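About Us – Kirness School of Bookkeeping and Office Practice

Kirness is a private evening school for adults who want to work in an office, or who already work in one and want to do the accounts with more confidence. We teach bookkeeping, payroll, business letters and spreadsheets. Our classes are small, our rooms are in the old post office building in Prikcombe, and most of our students come to us after a full working day.

How the school began

The school opened in 2000 with one classroom and a single course, which was called Bookkeeping for Small Shops. At that time many family businesses in Prikcombe were changing from paper books to the computer, and the owners did not know whom to ask. They did not want a university. They wanted to sit down two evenings a week and learn how to close the month without mistakes.

The first group met in August, when the building had no working heating and fortunately did not need any. We wrote the course book ourselves and copied it on a machine which stopped after each second page. Parts of this book are still in our materials. The chapter about petty cash has hardly changed, and former students tell us that it is the one they remember best.

Later the school took over the second floor, and after this we could offer payroll as a separate course. Business English came next, at the wish of the students. Many of them were preparing invoices and reminders for customers in other countries and were not sure about the tone. How do you ask for money for the third time and remain polite? We now spend a full evening on this question.

What we teach

Our main program is the Office Accounts Certificate. It takes 70 evenings, spread over one school year, and has 4 parts: daily records, payroll, taxes and year-end closing. A student can also take each part alone. The order is recommended but we are flexible with people who have already experience, and a short talk with a teacher before enrollment is usually enough to find the right place to start.

For all written work we use the books of one company, which follows the student through the whole year. This company is called Kokivov and it sells garden tools. It has a warehouse, a delivery van and an owner who always forgets his receipts. In September the students open its books from zero. By the spring they know its suppliers better than they would like, and when they find an error in the last part, it is very often an error they made themselves in the first one. We think this is a good lesson and we do not correct it for them in advance.

Spreadsheet classes run beside the certificate and may be joined at any time. The beginner level starts with entering and sorting data. The higher level is about formulas, linked sheets and simple reports for a manager who has five minutes to read them. 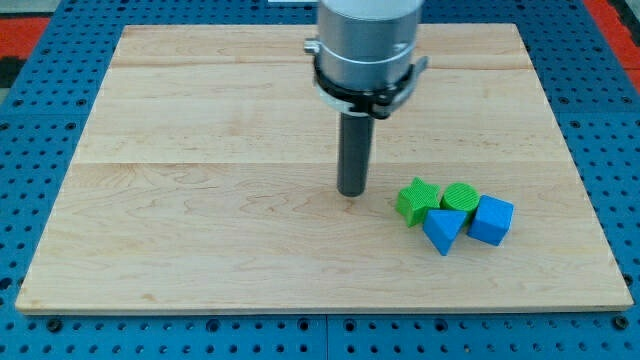 We also offer shorter courses when enough people ask. In past years these were inventory for restaurants, accounts for clubs and associations, and filing, which sounds dull to many people but fills quickly. If your workplace would like a course for its own staff, we can come to you in the daytime.

Our way of teaching

We believe that a person learns accounts by doing accounts. The teacher explains a new subject for a short time at the beginning, and then everybody works on paper, also in the courses where the computer is used later. We know that this seems old-fashioned. But a student who has once drawn the two columns by hand understands what the program does when it refuses to balance.

There is homework every week. It is returned with written comments and without a grade. Grades are given only at the end of each part, in a practical test which can be repeated once at no cost.

Please do not be afraid if mathematics was a difficult subject for you at school. In bookkeeping you need to add, subtract and calculate a percentage, and you need patience. We have had excellent students who told us on the first evening that they were "not a number person."

The Kioko room

At the end of the hall on the second floor is our study room, which everybody calls Kioko after the coffee shop that stood in this place before us. The old sign is still on the door. Students may use the room from 4 p.m. until classes are over. There are desks, calculators, the tax guides of the current year and a kettle. A teacher is present during the last hour before class and will look at homework with you if you ask. We request that phone calls are made in the hall.

Our teachers

All of our teachers work or have worked in accounts. Some come from tax offices, others from building firms, hotels and a dairy. We do not employ teachers who know the subject only from books, and each of them sits in the classes of a colleague for one full course before teaching alone.

Fees and enrollment

Fees can be paid in one sum or monthly, and the monthly plan is not more expensive. If you lose your job during the course, speak with the office and we will stop the payments until your situation is better. Course books are included. You need to bring only a pencil, an eraser and a ruler.

Enrollment for the certificate is open through the summer and closes when the group is full. For the shorter courses you can write to us during the whole year and we will put your name on the list.

Visiting us

The entrance is at the side of the building, next to the bicycle stands. The office is one floor up and is open in the afternoon until the last class has started. You are welcome to sit in a class for an evening before you decide, in any subject except payroll in the weeks of the test. The bus stops in front of the building, and the last one toward the train station leaves after our classes finish.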